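Progress report to the Dolan Fund, second period, to the end of October
Project: Evening repair and sewing courses in Utside and Drirnport
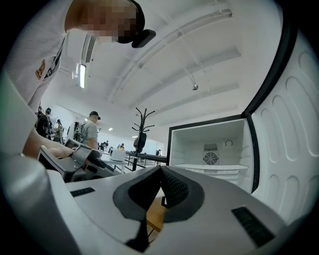
## Summary

In this period we have continued the courses in Utside and we have opened the second place, in Drirnport. The number of persons enrolled is now 77, of which 37 are in Drirnport. We are content with this, but the opening in Drirnport was later than we wrote in the application, and I explain this below.

## Courses in Utside

The sewing course runs in the evening from 18.30 to 20.30, as before. The participants have finished the part on hems and zips and have started with trousers, which most of them asked for at the beginning. The repair course for small household things is now on lamps and plugs. For this part we work with a qualified electrician, as your office requested after the first report.

Attendance is good at the start of the month and weaker at the end. I have asked the participants for the reason, and several told me that their shifts at work change in the last week. We have therefore put the more difficult lessons in the first weeks. It is too early to say if this helps.

## Courses in Drirnport

We planned to open in the old library room. The heating there did not pass the inspection, and the town offered us instead two rooms in the school on Cledard Street. The rooms are smaller but the light is better, and the bus stops in front of the door. The change cost us five weeks. To recover a part of this time, the Drirnport group will continue through the winter break, except for the public holidays.

For the moment we have only a sewing course there. The repair course needs a room with a sink and a lockable cupboard, and the school has promised one after the New Year. I have this promise by letter and can send a copy.

## Money

From the grant we have spent 3,200 pounds in this period. The larger part went to teaching hours. The rest is for thread, fabric, fuses, and the service of the sewing machines in Utside. The rent in Drirnport is lower than in the budget, and I would like to ask your permission to move the difference to the line for childcare. Five parents left the waiting list in Utside and said that they have no person to stay with the children in the evening.

The receipts are in the annex in the same order as the budget lines. One receipt, for the scissors, was lost and the shop has printed a duplicate.

## Difficulties

- The waiting list in Utside is still too long. We cannot take more than 12 persons in one sewing group because of the number of machines.
- The registration form exists only in English. A translation into Polish and Arabic is being checked now.
- We have not yet found a replacement for the Drirnport assistant teacher, who moved away in October.

## Next period

We will start the repair course in Drirnport, finish the translated forms, and hold an open evening in both towns where the participants can show their work to their families. I will send the dates when the school has confirmed them.

Brenda Cisternas
Project coordinator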